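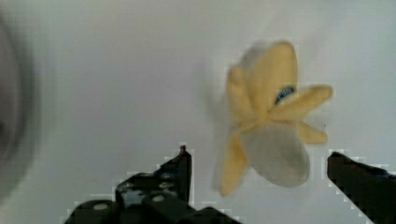
Petition stuck at 200 signatures, council meeting approaching
Status: Resolved (fix confirmed by customer)
Product: Fultix Petitions, hosted
Customer: Farier District Council, Democratic Services
Opened: March 8, 2023

Customer, first message

We have a petition open on the council website against moving the Trirnavik bus station to the far side of the ring road. It has shown 200 signatures for six days. Under our constitution 415 signatures gets you a debate at full council, and the organisers would like their debate. They have been telling us so by email, by telephone and through the letterbox.

I have signed it myself from a test address to see what happens. I get the thank-you page, I get the confirmation email, I click the link, I am told my signature has been counted. The number stays at 200. The leader of the council has meanwhile told the local paper that interest in the bus station has "levelled off", so you will see why I would like this looked at quickly.

Support

Thanks for the report. Could you try clearing your browser cache and looking at the page again? Could you also tell us whether other petitions are affected?

Customer

Cleared the cache. 200. Tried a different browser, 200. Tried the computer in the members' room, which took a while to wake up, and then 200.

The only other open petition is the one asking for a bench outside Joshi Hall. It has 30 signatures and went up from 29 this morning, so the bench is fine.

Support

Understood. Can you go to Admin > Petitions > Signatures, choose the bus station petition and export the list as a spreadsheet? Please don't attach it here as it will contain home addresses. We only need the number of rows.

Customer

200 rows, plus the heading.

I should mention that the list is in order of signing, and the last name on it is someone who signed six days ago. My test signature isn't there. I now have an organiser on the line who says she has personally watched her whole street sign it. I have no reason to doubt her. It sounds like a long street.

Support

We've checked the database directly from our end. The signatures are there. All of them are confirmed and valid, including your test one, which you may want to withdraw before the other side finds it.

The public page and the export both read from a summary table instead of the full list. That table is rebuilt every ten minutes. On your site the rebuild stops when it gets to 200, and it doesn't log an error. We're passing this to second line.

Customer

Thank you. Could you tell me the real figure? The agenda has to be published tomorrow by noon and the petition is either on it or it isn't.

Support (second line)

We can't give out a figure over a ticket that might be used for a formal decision, as it has to come from the certified count in your own admin screens. We can get those screens to tell the truth, though.

Please go to Admin > Settings > Moderation and tell us what is in the box labelled "Batch limit".

Customer

It says 100. There's a second box under it, labelled "Batches", that says 2. I can do that sum.

I have worked here through three chief executives and have never opened this page. The help text next to the box reads "Maximum number of batches". I did wonder.

Support (second line)

Those are the ones. They were meant for holding back signatures until someone had checked them for rude names, and they should only apply when moderation is switched on. Your moderation is off. A release last October made the rebuild obey the two boxes whether it's on or off. Most councils have them blank, and most petitions don't get to 200 anyway.

To put it right:

1. Empty both boxes. Don't put in 0, as the page takes that at its word and your petition will have no signatures at all.
2. Save, and wait for the green bar.
3. Go to Admin > Maintenance and press "Rebuild summaries". Press it once.
4. Leave it for ten minutes, then reload the public page.

Customer

Emptied, saved, green bar, pressed once.

Customer

Public page has moved. It is comfortably past 415 and has set off the automatic email to all members headed "A petition has qualified for debate". Several of them have replied to all. The bus station is on the agenda and the portfolio holder has asked me whether the system has been hacked. I have said it has been mended, and he seemed to find that worse.

One question before you close this. The page now says the petition reached the threshold today. According to the full list it got there four days ago. The organisers are going to ask.

Support (second line)

The threshold date is stamped when the summary notices, so it's wrong for you. We've corrected it by hand on your site to match the signature that crossed the line. The certified count will show the same date. The underlying fault is down to be fixed in the next release, and until then please leave both boxes blank.

Customer

Date is right now. I've withdrawn my test signature as well and the petition survived the loss.

Happy for this to be closed. The bench is up to 31, incidentally, and I expect to be asked about that next.

Fultix Support Desk | Contact us | Copyright Fultix 2023 | Back to top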